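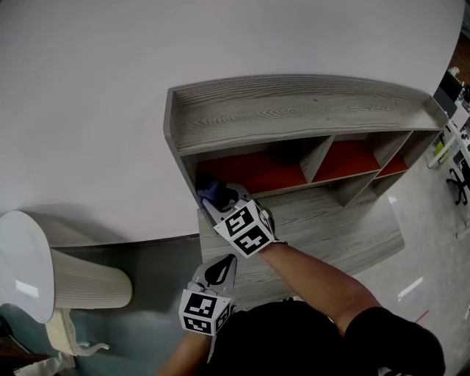
Small shelves, heavy loads

Desk organisers are rarely tested for sag. At Arneck, Vibeke Bisgaard's bench loads a shelf board at mid-span and reads the deflection after 200 hours. The January batch ran to 1,261 readings.

Span matters most. Under an even load per unit length, deflection rises with the fourth power of the distance between supports, so a divider moved a short way inwards does more than a thicker board. Doubling the thickness cuts sag to an eighth but doubles the weight.

Creep is harder to predict. Particleboard left under a constant load kept moving for nearly 1,000 hours in Bisgaard's longest run, and the rate depended on humidity. Her advice to makers is to fix the back panel along its full length, with screws no more than 3 cm from each corner.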